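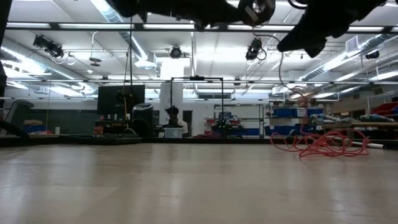 Prullcombe Automation Shop
Arm Cell Upkeep Meeting
Minutes, November 21, 2022

Present: cell operators, maintenance, controls, purchasing. Safety sent apologies and will read these minutes before the next meeting.

1. Previous minutes
Accepted with one correction. The spare gripper fingers were ordered from Ulletti and not from Deák as written. Purchasing has the order confirmation.

2. Arm mounting
Maintenance checked the bolts on the overhead mount with the torque wrench. All were at the value on the mount drawing except one on the side nearest the door, which took a small amount of further turn. It was backed out, cleaned, refitted with thread locker and marked with a paint pen. The mark is to be looked at during the weekly check. If it has moved, the cell stays off until maintenance has seen it.

Operators asked if the mount has to be checked again after the December shutdown. Agreed that it does, before the first powered move.

3. Gripper
The right finger was closing late. Maintenance took the gripper off, cleaned the slides and put on fresh grease of the type in the manual. After refitting, the fingers met evenly in 10 test closes with no part in place. Tests with parts have not been done.

The old finger pads are worn at the tips. New pads are in the Ulletti order, delivery date not yet given. Until they arrive the cell is to run light parts only.

Controls noted that the tool center point was taught again after the gripper went back on. The old values are saved in the cell folder under the previous revision. Operators are not to load them.

4. Cable routing
Discussed at length. The cable at the wrist needs enough slack for the last joint to turn both ways, but at present the loop can swing wide on fast moves. Maintenance proposed two more hook-and-loop ties on the last link. Controls would like a proper dress pack and has a quote from Deák for 835 dollars. Purchasing said this is over what can be signed for in the shop and would have to go on the next budget request.

Agreed: fit the ties now, limit the wrist joint in software, and put the dress pack on the request. Wrist speed stays at the reduced setting in the meantime.

Cables lying on the table were also raised. Anything on the tabletop within reach of the arm is to be coiled and moved off before the arm is switched to automatic. Operators asked for a hook on the side of the table for this. Maintenance will fit one.

5. Table
The table was leveled again after the last job. It had dropped 3 mm at the far corner. Feet have been locked. Controls asked that no one lean on the table or use it as a bench between runs, as the part positions are taught from its surface. A request to replace the wooden top with aluminum plate was left open. Operators are not in favor, the wood being easier to fix jigs to. Carried over.

6. Camera calibration
The calibration was run again after the mount bolt was refitted. First try failed with a high error. One camera had been knocked out of aim, probably during work on the ceiling lights. It was aimed again and the second run passed. Result sheet is in the cell folder.

Anyone working at ceiling height is to tell controls the same day so the calibration can be repeated.

7. Stop circuit
Tested from both stations. Both worked. The button at the operator station is stiff and will be replaced from stock.

The fault log shows 5 protective stops since the last meeting. All came from the wrist joint on the same program, the Tosness tray job. Controls believes the path takes the joint too near its limit and will teach a new approach point. The job is on hold until then.

8. Actions
Maintenance: fit cable ties and table hook, replace stop button, recheck mount after shutdown.
Controls: set wrist limit, teach new approach point for the Tosness job, update backup.
Purchasing: ask Ulletti for a delivery date, add Deák quote to budget request.
Operators: weekly check sheet to include the marked bolt.

9. Next meeting
In December, before the shutdown. Date to be sent out by purchasing.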